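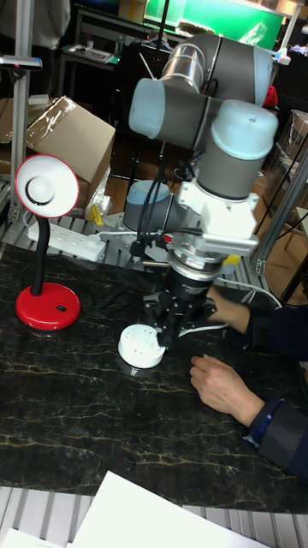
가는 금색과 황갈색 결이 지나는 어두운 대리석 무늬 상판

Omham 테이블 상판 시리즈
제품 안내 / 규격 / 주문 / 관리 방법 / 보증

제품 개요

Omham은 Warkico가 주문 제작 방식으로 공급하는 실내용 테이블 상판 시리즈입니다. 회의실, 접견실, 열람실, 구내식당 등 여러 사람이 함께 사용하는 공간을 주된 설치 장소로 하며, 주거용 식탁과 작업대에도 적용할 수 있습니다. 상판만 별도로 공급하는 것을 원칙으로 하고, 하부 프레임이 필요한 경우 Stinero 프레임을 함께 주문할 수 있습니다.

상판은 소성 세라믹 판재에 보강층을 접합한 구조입니다. 무늬는 표면층에 인쇄한 뒤 소성하며, 측면은 표면과 유사한 색조로 마감합니다. 천연석과 달리 무늬가 판재 두께 전체를 관통하지 않으므로 모서리를 깊게 가공하는 디자인에는 적용이 제한됩니다. 해당 디자인을 검토 중인 경우 주문 전에 도면을 제출하여 가공 가능 여부를 확인하시기 바랍니다.

색상 및 무늬

흑색 계열: 어두운 바탕에 금색 또는 황갈색 결
회색 계열: 중간 회색 바탕에 백색 결
백색 계열: 밝은 바탕에 회색 결
사색 계열: 모래색 단색, 무늬 없음

결의 방향과 밀도는 판재마다 차이가 있습니다. 두 장 이상을 이어서 설치하는 경우 동일 생산 단위의 판재를 배정하지만, 이음부에서 결이 연속되도록 맞추는 작업은 기본 사양에 포함되지 않습니다. 무늬 맞춤이 필요한 주문은 견적 요청서의 비고란에 표시해 주십시오. 화면에 나타나는 색상은 표시 장치와 조명 조건에 따라 실물과 다르게 보일 수 있으므로 대량 주문 전에는 견본 확인을 권장합니다.

표면 마감

무광 마감은 조명 반사가 적어 문서 열람과 화면 사용이 잦은 공간에 적합합니다. 반광 마감은 결의 대비가 비교적 뚜렷하게 나타나며 접견실과 로비에 주로 사용됩니다. 흑색 계열의 반광 제품은 지문과 먼지가 눈에 띄기 쉬우므로 관리 주기를 고려하여 선택하시기 바랍니다. 유광 마감은 현재 Omham 시리즈에서 공급하지 않습니다.

규격

표면 판재 두께: 12 mm
최소 폭: 425 mm
최대 길이: 3,586 mm
형태: 직사각형, 정사각형, 타원형, 원형
모서리: 직각 면취, 소형 곡면, 사선 가공
설치 장소: 실내 전용

최대 길이는 직사각형 제품에 한하여 적용됩니다. 타원형과 원형은 판재 폭의 제한을 받으므로 희망 치수를 먼저 문의해 주십시오. 최대 길이에 가까운 제품은 승강기 내부 치수와 계단참의 회전 공간에 따라 반입이 어려울 수 있습니다. 이 경우 분할 제작을 제안하며, 분할 위치는 하부 프레임의 지지점을 기준으로 정합니다.

타공 및 부속

전원 소켓, 케이블 덮개, 매립형 조작부를 위한 타공은 공장에서만 시행합니다. 설치 현장에서 추가로 타공한 제품은 보증 대상에서 제외됩니다. 타공 위치는 판재 가장자리와 충분한 간격을 두어야 하며, 구멍과 구멍 사이의 간격도 함께 검토합니다. 주문서에는 부속품의 외형 치수와 실제 매립 치수를 구분하여 기재해 주십시오. 두 치수를 혼동하여 접수된 주문이 제작 지연의 가장 흔한 원인입니다.

케이블 덮개는 흑색과 은색 두 종류로 공급됩니다. 타사 부속품을 사용할 때에는 제조사의 설치 도면을 첨부해야 합니다.

하부 프레임

Stinero 프레임은 분체 도장 강재로 제작되며 네 다리형, 중앙 기둥형, 판형 다리 구조 가운데 선택할 수 있습니다. 중앙 기둥형은 원형과 정사각형 상판에만 적용됩니다. 각 다리에는 높이 조절 받침이 부착되어 있어 바닥의 미세한 단차를 보정할 수 있습니다.

기존 프레임에 상판만 교체하는 경우 프레임의 평탄도를 확인해야 합니다. 뒤틀린 프레임 위에 상판을 고정하면 하중이 한쪽에 집중되어 균열이 발생할 수 있습니다. 유리 상판용으로 제작된 흡착식 받침은 사용할 수 없습니다.

주문 절차

견적 요청서에 형태, 치수, 색상, 마감, 모서리 가공 방식, 타공 여부를 기재하여 제출합니다. 접수된 요청서는 기술 검토를 거쳐 견적서와 제작 도면으로 회신합니다. 고객이 도면에 서명한 시점부터 제작이 시작되며, 이후의 치수 변경은 신규 주문으로 처리됩니다.

표준 색상의 제작 기간은 도면 승인 후 영업일 기준 15일입니다. 무늬 맞춤, 타원형 가공, 다수 타공이 포함된 주문은 별도의 일정을 안내합니다. 매년 11월은 설비 정기 점검으로 생산량이 줄어들므로 연말 준공 현장은 일정을 여유 있게 계획하시기 바랍니다.

배송 및 설치

배송은 Warkico 물류센터에서 목재 포장 상태로 출발합니다. 제품은 반드시 세워서 운반하고, 내려놓을 때에는 긴 변 전체가 완충재에 닿도록 해야 합니다. 포장을 해체한 후에는 표면과 모서리의 상태를 확인하고, 이상이 있을 경우 설치하지 않은 상태에서 사진과 함께 통보해 주십시오. 설치가 완료된 제품의 외관 손상은 운송 하자로 접수되지 않습니다.

설치 서비스는 선택 사항입니다. 신청 시 반입 경로, 주차 위치, 작업 가능 시간을 사전에 제출해야 하며, 오후 6시 이후의 작업에는 추가 비용이 부과됩니다. 기존 가구의 철거와 폐기는 설치 서비스에 포함되지 않습니다.

일상 관리

평상시에는 물에 적셔 짠 부드러운 천으로 닦은 뒤 마른 천으로 물기를 제거합니다. 기름때에는 중성세제를 희석하여 사용하고, 세제 성분이 남지 않도록 다시 닦아 주십시오. 연마제가 포함된 세정제, 금속 수세미, 불산 계열의 세정제는 사용하지 않습니다. 왁스와 광택제는 표면에 얼룩을 남길 수 있습니다.

커피, 차, 잉크가 묻은 자국은 가능한 한 빨리 닦아 내는 것이 좋습니다. 오래된 자국에는 Sun 표면 세정액을 소량 도포하고 제품 설명서에 표시된 시간 동안 둔 다음 닦아 냅니다. 처음 사용할 때에는 눈에 띄지 않는 부분에 먼저 시험해 보시기 바랍니다.

뜨거운 조리 기구를 올려놓을 때에는 받침을 사용하십시오. 표면층은 열에 강하지만 하부의 접착층은 반복되는 고온에 영향을 받을 수 있습니다. 무거운 물체를 모서리에 떨어뜨리거나 상판 위에 올라서는 행위는 파손의 원인이 됩니다.

보증

구조 접합부의 박리와 제조상의 변형에 대해서는 구매 계약서에 명시된 기간 동안 무상 수리 또는 교환을 제공합니다. 다음의 경우는 보증에서 제외됩니다.

실외 또는 상시 습윤 환경에 설치한 경우
현장에서 절단, 타공 또는 재가공한 경우
충격이나 과도한 하중으로 파손된 경우
권장하지 않는 세정제로 표면이 손상된 경우
판재 간의 통상적인 무늬 및 색조 차이

보증 접수 시에는 주문 번호와 상판 하부에 부착된 제품 표의 사진이 필요합니다. 제품 표가 훼손된 경우 계약서 사본으로 대체할 수 있습니다.

견본 신청

견본은 색상과 마감을 지정하여 신청할 수 있으며, 설계사무소와 공공기관에는 견본 상자를 대여합니다. 대여한 견본은 검토 후 원래 포장에 담아 반환해 주십시오. 견본은 해당 계열의 대표적인 색조를 보여 주기 위한 것으로, 작은 판재의 특성상 전체 결의 배열까지 나타내지는 않습니다.

관련 자료

Omham 시리즈 치수 도면
Stinero 프레임 조립 안내서
타공 위치 기재 양식
견적 요청서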